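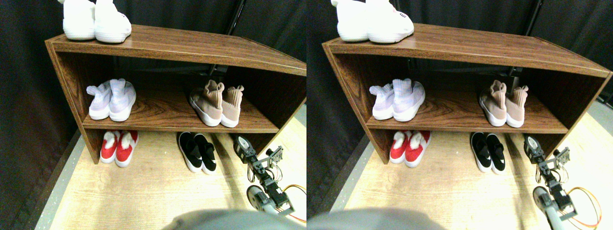

About the Brerska workshop

Hello! We're a small shared workshop in what used to be a carpet showroom, and we build robots that do household jobs. Or try to. I'm Colleen Gagnon, I look after the website and the door codes, and I also write most of the arm's motion code, so if something lands on the floor it's probably my doing.

At the moment the whole place revolves around shoes. We picked them for our main build after months of stacking blocks, which got very dull (and a block is the same block whichever way you pick it up). Shoes are much more of a handful. A knit trainer squashes when you pinch it, a slipper with a fluffy lining hides its own opening, and black slip-ons tucked under a shelf are horrible for any camera. So our rack has all sorts on it: chunky white ones on the top, knitted pairs in the middle, and red and black slip-ons underneath. I've grown very fond of the red ones.

How we got going

Trevor Petrenko and I started this at his kitchen table with a second-hand arm and one power supply between us. It was meant to be a winter project. By March his family wanted the table back, fair enough, and we went looking for a room. Huguette Simard had the lease on the showroom and was only using the front half for her upholstery, so she let us have the back, and then about a month later she was soldering with us most evenings. She still does the upholstery. If you hear a staple gun when you visit, that's her.

We now have 35 members. A few come nearly every night and a few we see twice a year, and both are fine by us!

What we're building

The project is called Timero. The aim is an arm that can tidy a family's shoe rack: pick up a shoe, work out which way it's facing, find its partner and set the two down side by side with the toes to the front. The bottom level is the hard bit. The arm has to come in low, and the board above leaves very little room for the wrist, so for a long while we had a nasty habit of lifting the shelf along with the shoe.

Trevor Melnyk (yes, two Trevors, we say Petrenko and Melnyk and they both answer) rebuilt the wrist joint over the summer and that helped a lot. The wiring is still on the outside of the arm, looped where it needs slack to bend. We've talked about putting it all in a sleeve. I'd like that, Melnyk wouldn't, he likes being able to get at it, and the discussion is ongoing.

We log every attempt in a big shared spreadsheet. The best evening so far was 41 shoes in a row placed without anyone stepping in. The worst was 9, and we went home early and had chips.

Anyone who wants to build the same thing can have our drawings and code. They're on the workshop computer and we'll happily copy them on to a stick for you. The parts list comes to £262 without the arm itself, and you can bring that down if you've got a decent box of odds and ends. Please don't copy our first gripper design, the file with "old" in the name. It pinches too hard and it marked a very nice pair of suede boots.

Who you'll meet

Rhonda Hiebert runs the beginners' bench and is the person to ask for if you've never held a screwdriver. She taught secondary maths for years and she's brilliant at letting you make your own mistakes at a safe distance. Petrenko does the vision side. Melnyk does anything with bearings in it. Huguette makes our soft gripper pads out of upholstery offcuts, and they beat every rubber one we've bought. I do the motion code, as I said, and I order the biscuits.

Coming along

We're open Tuesday evenings from seven and most Saturdays from ten until people drift off. Your first visit is free and you don't need to bring anything. Come in round the side, the front door is Huguette's and it sticks.

A few house rules. Tie long hair back near the arm. Don't reach over the rack when the arm is powered, and shout "moving" before you press start, even if you think you're alone in the room. Mugs stay on the kitchen side of the yellow tape. If you break something, tell one of us and we'll fix it together, we've all done it.

We're also after shoes! Any size, clean please, and in pairs if possible. Children's wellies and anything with laces would be especially welcome, as laces are the next thing we want to have a go at. Leave them in the crate by the side door with a note of your name so we can say thank you.

Page last updated 2025-12-20. We're shut over Christmas and back in the new year, and the door code will have changed by then, so ring the bell.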